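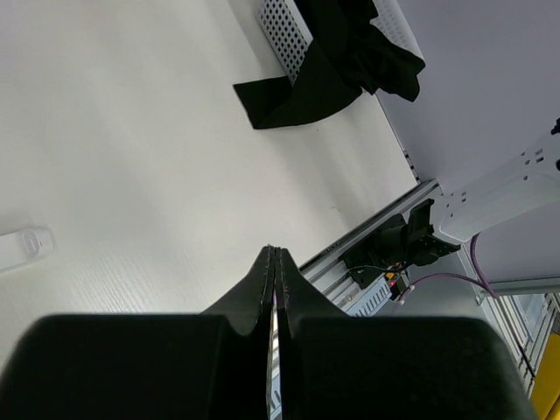

White basket with holes, top of the table.

Jeddale Transit put out a statement this morning about the 30 bus. I read the whole thing on the platform at Ballwood, where I had time. Thread.

The agency says it has looked through its records and can find no evidence that it runs a 30 bus.

There's a 30 on the map. There's a 30 on the sign at Ballwood Station. People ride it to work. The agency accepts all of this and says it is "as curious as anyone."

According to the statement, the map was drawn by an outside firm called Bogdan, and Bogdan was told to include the routes it saw. It saw the 30. It included the 30.

Bogdan put out its own statement an hour later saying it assumed the bus belonged to the county. The county says it doesn't own a bus.

I've taken the 30 since August. It's a normal bus. Blue seats, one of them taped. The driver nods. The back door needs a push.

It's also on time, and riders tell me that should have tipped somebody off.
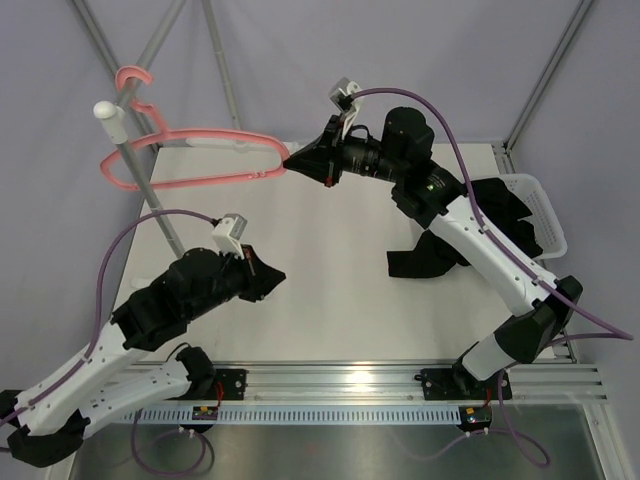
Pink hanger, upper left.

More from the statement. The agency says 900 people a day get on the 30, and it would like to know where they're going.

They're going to Prilter. It says so on the front of the bus.

The agency has no stop in Prilter. It closed the Prilter stop to save money and put up a notice asking riders to use the next closest one, in Ballwood. The 30 goes between the two.

On fares: the card reader on the 30 takes the regular Jeddale card and charges the regular fare. The agency has checked and the money does not go to the agency. It's asking riders to hold on to their receipts. The reader doesn't print receipts.

I asked customer service if I should stop riding it. They said they can't advise people on buses that don't exist, but if I did find myself on one I should stay behind the yellow line.

I asked if they had tried talking to the driver. They said a supervisor waited at the stop for that purpose and got on, and it was raining, and he rode it home.

The supervisor's report is attached to the statement as a PDF. It's one page. Under "Findings" he wrote "good heat."

There's a public meeting set for 10 December 2022 at the Jeddale library. The agency recommends taking the 30, as its own buses don't go that way in the evening.

Two proposals are on the agenda. Proposal 1 would end the 30 immediately. The agency says it's not clear how it would do this.

Proposal 2 would make the 30 an official route. It would then run every hour, skip the hospital, and come under the same winter schedule as everything else.

Riders I talked to this morning are against proposal 2. One woman said the bus has been fine without any help and she'd like it left alone. A man behind her said the same thing but about the hospital stop.

The drivers' union says the driver isn't a member but is welcome to be. It left a form on the dashboard. The form came back filled in, with the name line blank and the box for dental checked.

Somebody replied asking about the 3. The 3 is real. The agency owns the 3 and is very clear about that. It just hasn't run since the bridge work started.

Somebody else asked where the 30 goes at night. The agency's garage staff say there's an extra bus in the end bay most evenings, washed and parked straight. They figured it was new.

Update from the agency, posted just now: the statement was not meant to cause alarm, and service on the 30 is "continuing as far as we know."

Second update. They've added the 30 to the delay alerts page. It shows no delays. It's the only line on the page that does.

I'm on it now. We just passed the library. Will post after the meeting if they let people speak.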